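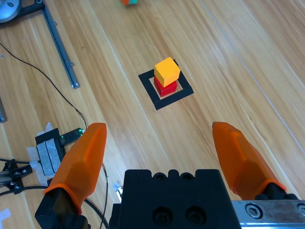
The play corner at Skyrme is arranged so that each activity has a fixed place on the floor and children may see at once where it begins and ends. For block work, the boundary is marked in tape laid directly on the wood. A black square with a yellow cube on a red one inside it is sufficient for a first stacking exercise, and it is acceptable for the upper cube to sit slightly askew. Precise alignment is introduced at a later stage.

2 min read

Families have asked which tape is suitable. I have used Dilmont cloth tape since June, at 6 dollars a roll, and it has lifted cleanly from my own boards. Bhavana Iyer reports that it left residue on older varnish, and readers are advised to test a small area first. Tape should be pressed down firmly at the corners and replaced when it begins to curl.

Blocks not in use are to be returned to the shelf before a second activity is brought out. The full set at Skyrme has 139 pieces, and more than 40 of them have remained in storage all season. Children who ask for additional blocks may have them, one color at a time.

Notes on shelf heights will be posted separately.

Contact | © Ebere Olatunji | Back to top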